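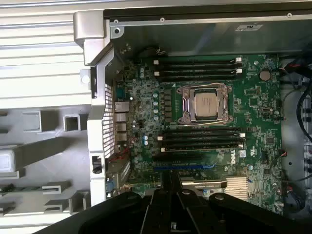 Do coffee grounds keep slugs off hostas?
Not in any garden we have tried it in. The slugs walked over them, and the hostas got eaten the same as the ones next door.

That is more or less how we got started. Drangate is a small garden advice business run by Raili Vuorinen, who spent years following tips from magazines, seed packets and well-meaning neighbors before she began writing down which ones did anything. Most did very little. A few did harm. The notebook got thick, people asked to borrow it, and after the third time it came back with tea on the cover she started putting the results where others could read them.

There are seven of us now. We grow on two plots. The one at Loltex is heavy clay and floods at the low end. Çınar is sandy, windy and dries out by lunchtime, and if a plant does well at both we are inclined to believe in it. We run the same bed twice, once with the trick and once without, and we weigh or measure what comes out. It's slow and a bit dull. A lot of gardening advice skips this part.

So far we have tested 36 popular tips, including eggshells under tomatoes, planting by the moon, gravel in the bottom of pots, and banana peel for just about everything. Readers have mailed us 1,865 more. We won't get to them all, and a good many are the banana peel again.

What we do for customers

We visit gardens, look at the soil, and tell you what we would plant and what we would leave alone. Sometimes the answer is to spend nothing this year. We also draw up planting plans for small yards and for awkward spots, such as the dry strip along a garage or the corner where the grass never takes. We don't sell plants, feeds or gadgets, and we don't take a cut from anybody who does.

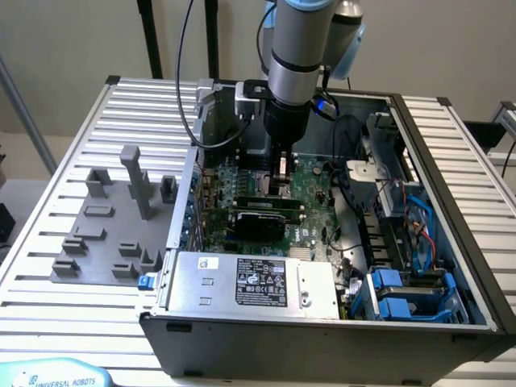
Robot arm over an open desktop computer

Sunitier is our members' newsletter. It goes out once a month, with a longer issue in September when the harvest numbers are in, and has 1,414 readers at last count. Failures get the same space as successes – usually more, as there are more of them. If you think we ran a trial badly, write and tell us how you would have done it. Two of our tests were repeated after letters like that, and one result changed. (Comfrey tea. We were too hard on it.)

Garden visits run from early spring until the first hard frost. Raili answers the phone herself before 9 a.m., and after that she is outside, so please leave a message and say what kind of soil you have.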